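Tins talk, Thursday evening, Givham hall
My notes, big print please, I've left my glasses at home before

Hello everyone, and thank you to Loredana Parisi for asking me back. She said "bring something people can argue about", so I've brought tins! (Pause. Let them settle.)

1. How I got started
Tell the Lallside jumble sale story, keep it short. I went in for a lampshade and came out with a bag of old toffee tins. I now have more than 600, and my husband has stopped opening cupboards.

2. Why the lid matters most
People always turn a tin over to look for a maker's name. I look at the lid first – that's where the picture is, and it's where the scratches and thumb marks end up. Pale colours are the hardest to keep nice. Light blue is lovely when it's fresh and terribly sad once it's been on a sunny windowsill (I speak from experience, January sun counts too).

Next two slides together. Ask who has one like it at home. 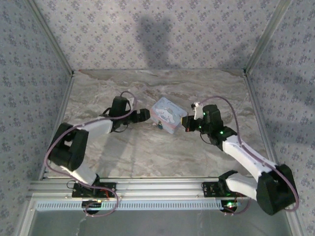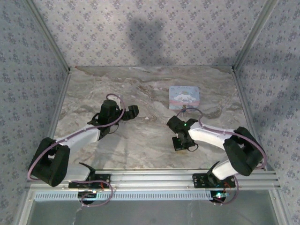
Light blue lid, white cartoon puppy, both times.

3. Character tins
I used to be a dreadful snob about these. Biscuits and coronations, that was me, and anything with a cartoon on it went straight to my niece. Then Emiliano Bañuelos showed me his shelves at Andusholm and I came home converted. They're cheerful, they're small, and children will talk to you about them for as long as you let them.

Say the bit about keeping the lid and base together. Don't put stickers on the lid! Pencil on a slip of paper inside does the job.

4. Cleaning
Soft dry cloth first. If it needs more, barely damp, then dry it straight away, and go gently round the edges where the print rubs. No scourers. Pass round my ruined one, number 927 in the book, so they can see what I did.

5. Questions, then tea
If anyone asks what they're worth, send them to Loredana. Tins back in the crate before the urn goes on.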